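# Gripper comparison, simulated bench

We are five people in the Laltholm group, and since March we compare two grippers in simulation before we spend money on the real ones. The first one is the Gallis, a parallel gripper with wide plate fingers. The second one is the Fatham, which has thinner fingers and a softer closing motion. Both are driven by the same controller, and both look down at the table through a camera fixed on the wrist.

This page collects our views from the wrist camera, with a few notes for the colleagues who could not join the Monday call. Longer tables are in the shared folder, under Ó Riain, the name we gave to the test plan.

## The task

The arm comes to a small cube with a number on it, stops before it, moves forward, closes and lifts. The start position changes a little in every run. We made 937 runs in total, and Alcides Cabrera checked the failed ones by hand, which took him more evenings than he wanted.

A run is good when the cube is still between the fingers after the lift. We do not give points for a nice grasp. Eugénie Lebrun would like to add this later, and I agree with her, but first we must decide what a nice grasp is.

## From the wrist

The approach is the part where we learned the most. When the fingers are fully open, the controller has enough room to correct its direction, but it must do it early. If it waits until the cube is already between the tips, one finger pushes the cube and the other one arrives too late. 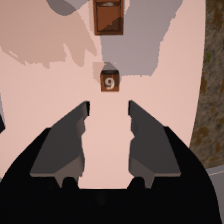

With the Fatham this happened in 52 runs, mostly when the start position was turned to one side. With the Gallis it happened in 17. We think the wide plates forgive more, although Ultan Ó Briain has another opinion: he says that our closing speed was simply tuned on the Gallis, and the other gripper only inherited it. He may be right. We will repeat the Fatham runs with a slower closing.

## Light and shadow

Amerley Wumbei asked for hard shadows in the simulator, with no softening at the borders. The first version of our detector was trained with flat light and it took dark patches on the table for objects. After the new training it is much calmer, but it still hesitates when a shadow touches the cube directly - this is on the list for both grippers.

## What is still open

- Slower closing for the Fatham, same start positions.
- A second camera height. Facundo Palma wants to raise it 2 centimeters, so the fingers hide less of the table.
- The number on the cube: should the detector read it, or only find the cube? At the moment it only finds.

Comments are welcome in the shared folder, please write them next to the run number.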